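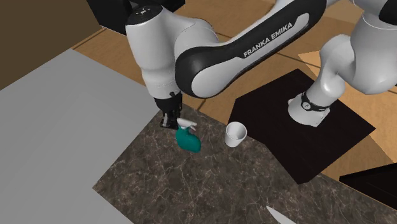

首页 手册目录 面团笔记 常见问题 留言

阅读时间：18 分钟

第二部分：Flistis 发酵箱的安放、调温和第一炉面包

上一部分讲的是开箱和清点，如果你的箱子还裹着塑料膜，先翻回去把那一页做完。从这里开始默认你手边已经有：箱体、箱盖、加热底板、水盘、温度探头、电源线，还有那块总被人当成包装垫扔掉的白色隔热垫（我就扔过一次，大半夜去翻垃圾袋，别学我）。

我先交代一下自己是谁。我在 Trelitz 开一家很小的面包教室，Flistis 用到现在是第二台，第一台送给了学生。厂家附的说明书写得很规矩，只是翻译得有点吃力，有几步顺序还跟实际操作对不上，所以我自己重写了一份，先给学生用，后来放到网上。Anitha Poduval 帮我从头到尾照着做了一遍，凡是她卡住的地方我都改过了。还有看不懂的就怪我。

2.1 选位置

箱子放哪里，决定了你以后每天用它时是高兴还是烦。我见过放在冰箱顶上的、放在阳台洗衣机上的，都能用，可是每次端着一盆面团踮脚，你坚持不了多久。

1. 找一块平的、稳的地方。把空水盘放上去，倒一点水，看水面是不是往一边跑。跑得厉害就垫一下，或者换地方。

2. 离墙留一掌宽。箱体背后有散热缝，贴着墙不至于马上出事，但探头读数会飘，你会以为机器坏了。

3. 避开直射的太阳。上午没有太阳的地方，下午三点再去看一眼，我自己就在这上面吃过亏：春天调好的温度，到夏天每到下午就冲高，我还给厂家写过一封语气很不好的信。

4. 避开烤箱的出风口。预热的时候那股热气能把箱盖吹得烫手。

5. 确认插座够得着。电源线不长，别用那种卷起来的延长线盘，拖一根直的插线板就行。

注意：箱子底下不要铺毛巾。我知道你想让它别打滑。毛巾会吸水盘里溢出来的水，然后一直潮着，贴着加热底板的那一面闻起来像旧泳衣。要防滑就用附带的硅胶脚垫。

关于石头台面多说一句。石材凉，冬天尤其明显，底板的热会被它抽走一部分，升温会慢。那块白色隔热垫就是干这个用的，垫在箱体下面，光面朝上，毛面朝下。木头桌子可以不垫，我还是会垫，懒得记哪张桌子要哪张不要。

2.2 组装

整个过程不用工具。如果你发现自己在找螺丝刀，那一定是哪里装反了。

1. 把隔热垫铺好，箱体放上去，开口朝上。

2. 放加热底板。底板有线的那一侧对着箱体的缺口，线从缺口里顺出来，不要硬弯。听到轻轻一声“嗒”就是卡住了。听不到也别使劲按，拿出来重新对一下。

3. 把探头从侧面的小孔穿进去。孔里有一圈软胶，第一次会很紧，沾一点清水就滑进去了。千万别用油！油会让软胶慢慢发胀，以后探头就夹不住了。

4. 探头的金属头要悬在空中，离底板远一点，也不要碰到箱壁。附带的那个小夹子就是固定它的。我把夹子夹在层架的横杆上，刚好在面盆旁边。

5. 放水盘。水盘直接坐在底板中间，旁边留出来的那一圈是给热气往上走的，不要拿别的东西塞满。

6. 放层架，再盖上箱盖。盖子有前后之分，写着 Flistis 的那边朝你。

7. 最后才插电。

小提示：插电以后显示屏会先闪几下再亮稳，闪的时候不要按键。我有个学生急性子，一边闪一边按，结果把温度单位切成了华氏，一整个下午都在奇怪为什么数字那么大。切回来的办法：长按左键，等屏幕上的字母变了再松手。

2.3 第一次空烧

新箱子有味道，塑料加一点胶水的味道，不大，但是面团吸味很厉害，所以第一次请空着跑一遍。

1. 水盘里加满清水。

2. 温度调到最高档，盖子斜着留一条缝。

3. 开窗，让它跑 40 分钟。

4. 关掉，打开盖子，等凉透，把水倒掉，用软布把里面擦干。

做完以后凑近闻一下，如果还有味道，再来一遍。我第一台跑了两遍，第二台一遍就没味了，可能是换了材料，也可能是我的鼻子不如以前。Charpentier（就是卖给我箱子的那家店，他们也卖替换水盘和脚垫）建议水里放几片柠檬。我试过，箱子里一股柠檬味，也要散半天，我觉得没有必要。

当心：空烧的时候底板很热，不要把手伸进去调探头。要调就先断电，等一会儿。

2.4 校温度

这一节很多人会跳过去，跳过去的人后来都给我写信。探头出厂时是校过的，可是一路颠簸过来，有时会偏一点。发酵这件事，温度偏一点点，时间就差很多，所以花一个晚上校一次很划算。

1. 找一个你信得过的厨房温度计。我用的是 Hirnaneck 的老款，外壳都磨花了，准得很。

2. 水杯里装温水，放在层架上，把温度计插进去，探头也放进同一杯水里，两个头挨近，但是不要碰在一起。

3. 盖上盖子，等两边读数都不动了再看。不要心急，第一眼看到的数不算。

4. 两个数一样，很好，跳到 2.5。不一样的话，同时按住左右两个键，屏幕会出现一个小小的“C”，用右键加，用左键减，改到跟温度计一致。

5. 松手，等它自己退出。退出的时候会响一声。

6. 换一杯凉一点的水，再对一次。

如果暖水对得上、凉水对不上，以你平时发面用的温度为准就好。没有必要追求处处都准，我们又不是开实验室。

校完把日期写在一张贴纸上，贴在箱盖里侧。我每年 2 月校一次，那时候教室里最冷，最容易看出问题。

2.5 养起子

机器弄好了，终于轮到面。我教的是天然酵种，也就是把面粉和水养起来，自己发。如果你用干酵母，这一节可以不看，直接去 2.6，不过你都买发酵箱了，试一试嘛，养起来真的很有意思！

1. 找一个干净的玻璃罐，直身的最好，方便看它长到哪里。

2. 放等重的全麦粉和水，用筷子搅到看不见干粉。别太稀，筷子提起来应该挂得住。

3. 罐口盖一块布或者松松地拧上盖子，放进箱子，温度设在暖和但不烫的一档（屏幕上画小太阳的那一格）。

4. 每天同一个时候丢掉一半，补上新的面粉和水。我是早上煮咖啡的时候喂，不容易忘。

5. 在罐子外面套一根橡皮筋，喂完就把皮筋推到面糊的高度，之后看它有没有爬过皮筋。

刚开始那几天它可能会突然涨得很高，然后又像死了一样一动不动。别扔，也别慌，继续喂。头一阵热闹的不是我们要的那些菌，要等它们闹完。什么时候能用，看的是规律：喂下去会涨，涨到顶会塌，每天差不多都是这个样子，闻起来是酸奶和青苹果的味道，就可以了。

闻起来像指甲油怎么办？饿了。多喂一点，或者一天喂 2 次。

上面有一层灰水怎么办？也是饿了。倒掉，照样喂。

有粉红色或者橘色的斑怎么办？整罐扔掉，罐子用开水烫，从头来过。这一条没有商量。

小提示：起子要有个备份。挑一点涂在烘焙纸上，晾干，掰碎了装小瓶子，放柜子里。我有一年出门忘了关箱子，回来罐子里是一块硬壳，全靠那个小瓶子救回来的。

2.6 第一炉：700 克粉的基础面团

我让所有人都从这个量开始。700 克粉能分成 2 个面包，一个自己吃，一个切开研究。量太少的话面团在箱子里凉得快热得也快，你会分不清是机器的脾气还是面的脾气。

下面的步骤请先从头读一遍再动手，不要边读边做。

1. 面粉倒进大盆，加水，水先留一点在杯子里。搅到没有干粉就停，盖上，歇着。这一步什么都不用做，去洗个杯子，回个消息。

2. 加起子，用手捏进去，像捏湿泥巴那样，从指缝里挤。会很黏，会很丑，没关系。

3. 盐撒上去，把刚才留的水淋在盐上，再捏。一开始面团会散开，看着像要完蛋，捏着捏着又合起来了。第一次见到的人都会叫出来。

4. 盆放进箱子，水盘加水，盖好。

5. 过 40 分钟开一次盖，手沾水，从盆边抄起一角面团，拉高，折到对面，转一下盆，再来。转满一圈就盖回去。

6. 第 5 步重复几轮。面团一轮比一轮有劲，到后来你提它，它会整块跟着起来，这时就不要再折了，让它安安静静地长。

怎么判断长够了？我不看钟。看面团的边，是不是从贴着盆变成鼓起来的一道弧；看表面，有没有几个大泡；晃一晃盆，它应该像布丁一样颤。三样里有两样对上了，就出箱。

注意：开盖的次数尽量少。每开一次，里面的湿气就跑一次，表面会结皮。我知道很想看，箱盖是透明的，隔着看就好嘛。起雾了看不见，就用手指敲敲盖子，水珠会滑下去。

2.7 分割和整形

发好的面团出箱以后，手脚要轻，也要利索，它离开箱子就开始降温了。
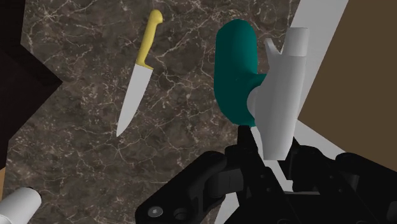

分割之前先把要用的东西都拿出来摆好：面粉罐、刮板、发酵篮、秤、一小碗水，等面团倒出来了再去拉抽屉，手上全是面，拉手上也全是面，我家的抽屉就是这么变成白色的。没有刮板也能做，用厨刀切，刀刃沾水，直直地压下去，不要来回锯。我劝大家挑手柄颜色亮的，像图里这把芥末黄柄的就很好，搁在这种深棕灰色、满是白色细纹的大理石上，一眼就能找到手柄在哪里。花纹这么密的石头还有个麻烦，撒了手粉以后看不大出来哪里撒了哪里没撒，所以我会用手掌抹一遍，靠摸不靠看。还有，刀切完面就放回去，不要一边整形一边把它留在手肘旁边。

1. 台面上撒薄薄一层粉，只撒面团要落的那一块。撒多了面团会打滑，后面收不紧。

2. 盆倒扣，等。让面团自己掉下来，实在不掉，用刮板沿着盆边送一圈。

3. 对半切开，称一下，差一点点不用补，差很多就从大的那块切一条贴到小的上面，贴在里面。

4. 每块往中间收拢，翻过来，光面朝上，用两只手的小指侧拢住，往自己怀里拖一拖，让底下抓住台面，表面就绷起来了。

5. 松弛。盖一块布，等它摊开一点。

6. 翻面，左右往里折，从远端往自己这边卷，接缝捏紧。

7. 发酵篮里筛上米粉，面团接缝朝上放进去。

用小麦粉撒篮子也不是不行，就是容易粘。米粉不吸水，倒扣的时候“噗”一下就出来了，特别痛快。

当心：石材台面凉，面团在上面搁久了，底下那一层会比上面慢。整形做得慢的朋友（我刚开始也慢得很）可以找块木板来做，或者干脆把第二块面团留在盆里，放回箱子等着。

2.8 第二次发酵，两种走法

走法甲，当天烤。篮子连面团一起放回箱子，温度比刚才低一格。手指沾粉按一下，坑慢慢回弹，还留一点点印子，就去预热烤箱。坑马上弹没了，再等等。坑一点都不回，那就赶紧烤，别再等了，会扁一些，味道照样好。

走法乙，过夜。篮子套上袋子，进冰箱，第二天早上直接从冰箱里拿出来割包进炉。我自己十回有九回走乙，凉的面团好割，酸味也足一点，而且早上起来厨房里有面包香，家里人会对你特别客气。

走乙的时候箱子是空的，记得关电源、倒水盘。水盘里的水隔夜不倒，会有一圈白印，拿白醋泡一泡能下来，但是何必呢。

小提示：发酵篮太高，箱盖盖不严，就把层架抽掉，篮子放在倒扣的小碗上面。不要直接坐在底板上，底会发过头，上面还没醒。

2.9 入炉

Flistis 的事到这里就结束了，下面是烤箱的事，每家烤箱都不一样，我只写我觉得通用的。

1. 铸铁锅连盖子一起预热，要热透。屏幕说到温度了，锅还没到，多给它一点时间。

2. 面团倒扣在烘焙纸上，用刀片划一道，斜着下刀，手不要抖，抖了就将错就错划完它，不要回头补刀。

3. 提着纸放进锅，盖盖子。戴手套，两只都戴！每个班都有人只戴一只。

4. 先盖着烤，等面包撑开了再揭盖，烤到你觉得颜色有点深为止。大家第一炉都烤得太浅，皮是白的，凉了以后软塌塌。

5. 出炉放在架子上晾，底下要通风。

6. 等它凉了再切。做不到的话，至少等它不烫手。

切开以后的样子也能告诉你一些事。底部一条又密又湿的带子，是发酵不够，或者起子还年轻。上面有一个大洞，下面是实的，多半是整形时包进去了气，也可能是发酵不够。整个扁扁的，洞都很小，是发过了，下回早一点出箱，或者把温度调低一格。我建议拍下来，旁边写上当天的室温和箱温，过一阵子翻出来看，你会看到自己的进步的。

2.10 日常清洁

1. 每次用完：倒水盘，盖子翻过来擦干，敞着晾到第二天再盖。

2. 面糊溅到箱壁上，不要趁湿擦，越擦越大一片。等它干了，用刮板一铲就掉。

3. 水盘可以用洗洁精洗，底板不可以泡水，用拧干的布擦。

4. 探头用湿布抹一下，不要拽线。

5. 脚垫上会粘粉，冲一冲就好，晾干再装，不然它会滑。

不要用带香味的清洁剂。还是那句话，面团吸味。有人用了薰衣草的喷雾，烤出来的面包一股衣柜味，自己吃了三天，吃得很伤心。

要是长时间不用，把层架和水盘拿出来分开放，盖子不要扣死，中间夹一根筷子。电源线别绕着底板缠，松松地卷一卷用皮筋扎上就行。

2.11 几种常见的毛病

屏幕不亮。先换个插座。再看底板的线是不是从缺口里被挤出来了。都没有问题就联系卖家，不要自己拆底板，拆了就不保修了。

温度一直上不去。多半是没铺隔热垫，或者盖子没盖严，再有就是房间太冷。我在冬天会给整个箱子披一条旧围巾，围在箱身上，把背后的散热缝留出来。

温度冲得太高。看看太阳。看看探头是不是掉到水盘里了，它一泡在水里，读数就跟不上空气的变化，机器以为还冷，就一直加热。

盖子里面全是水，滴到面团上。水盘加得太满了，加到一半就够。或者盆上再盖一块布。

面团表面结皮。水盘干了。加水，表面抹一点水，继续，下回记得看。

箱子里有响声。偶尔“咔”一声是底板在热胀冷缩，正常。一直“嗡嗡”响，那是层架跟着冰箱在共振，挪一下位置。Anitha 家的那台响了半个月，最后是把箱子往左推了一掌的宽度解决的。

起子在箱子里发得好，面团却不动。把起子和面团分开想：起子是暖着长大的，面团的水要是直接从水龙头接的，冬天会很冰，整盆面要花很久才暖过来。和面用的水先兑温，手摸着不凉也不烫就对了。

面团在箱子里总是一边高一边低。先按 2.1 用水盘看平不平，再看面盆是不是挨着箱壁了。挨着壁的那一侧会跑得快，每次折叠的时候顺手把盆转半圈放回去。

2.12 其他用途

酸奶可以做，盖严了，不放水盘。米酒也可以，温度再高一格，罐子外面包条布，免得底下太热。软化黄油特别好用，冬天烤饼干之前放进去，回来刚好能按下一个指印。巧克力我试过，不行，湿气太重，表面会起白霜，味道没坏，就是不好看。

烘干香草不行，烘袜子也请不要，有人问过。

下一部分讲黑麦面团，那是另外一种脾气，水盘的加法也不同，到时候要把层架放低一档，请先别把说明书里那张层架图扔了。

联系：请用留言页面 | 版权归作者所有，转载请先打个招呼 | 返回顶部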